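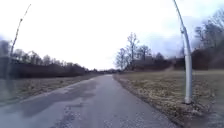
Kiprono Nzioka maintains that a robot which works indoors is a piece of furniture with opinions. He said so in the first week of the course, when the delivery rover named Hololum had just driven the length of the teaching lab without hitting a chair leg and the rest of the team was still clapping. Put it on the park path, he said, and then we'll see what we built.

Chapter 7
Going Straight

7.1 The easiest problem in the book

Going straight is the first thing anyone asks of a mobile robot and the last thing it learns to do well. You will have noticed that the previous chapter, on wheel odometry, ended with a formula and a mood of optimism. Please keep the formula.

In this chapter we follow one student team through the spring project at Zarkholm, where the two-term robotics course finishes with an outdoor run. The task fits on an index card. A rover carrying a small parcel must travel 430 meters along a paved path, stay on the pavement the whole way, and stop. There are no turns to speak of. Students who read the card in the fall tend to ask whether there is a harder option, and in April the same students ask about extensions.

The path is a narrow strip of worn asphalt with grass on both sides, and the stretch used for camera practice has a curved lamp post standing in the verge. A person walking there would call it straight, gray and dull. A camera, which has never been bored in its life, finds a good deal more to look at:

Patches. A large dark area lies across the left half of the path, with an outline like a badly drawn country. It may be damp, or it may be an older layer of asphalt. To a program that separates pavement from everything else by brightness, it is simply somewhere the pavement has ended.

Edges. On the left a faint lighter strip runs between asphalt and grass. On the right the grass comes in raggedly, with leaf litter and bare soil along the join. Section 7.3 asks you to fit a line to both, and you may form your own view about which to do first.

Sky. Under bright overcast, the upper half of the picture is close to white. A camera left to choose its own exposure will try to please the sky, and the ground gets whatever is left over.

7.2 What the team tried first

Hololum's team had four members: Nzioka, Kaede Hosoda, Roman Tokarz and Tetsuya Sakai. Their first plan used no camera at all. Each wheel reported its rotation, the two counts were compared, and the controller nudged the motors until the counts agreed. Indoors this worked beautifully over 12 meters, and a graph was made of it. The graph is reproduced in the exercises, where it can do no further harm.

Outdoors, the same program put the rover on the grass well before the halfway mark at 215 meters. The wheel counts agreed the entire time. Tokarz checked them twice, and according to the encoders the rover was still on the path and making good progress.

The fault is one you can work out on paper. If one tire is very slightly larger than the other, equal counts mean unequal distances, and the robot drives a long, patient arc. Over the floor of a lab the arc is too gentle to see. Over the length of a park it's a career in landscaping.

Sakai's answer was to measure the tires more carefully. Hosoda's was to look where they were going. Both are respectable positions, and the rest of this chapter is largely an argument between them, with equations.

Before you read on

1. A rover has wheels set 0.40 m apart. One wheel is 0.5 percent larger than the other, and both turn at the same rate. Find the radius of the arc it follows.

2. The path in Exercise 1 is 2 m wide and the rover starts in the middle, pointing along it. How far does it get before its center crosses the edge? Compare this with the length of the longest corridor in your building.

3. Hosoda's first program logged 1,608 camera images and steered by the darkest boundary in each. Using the list in Section 7.1, predict what it did when it came to the patch. Write your prediction down now, in ink. We return to it in Section 7.4.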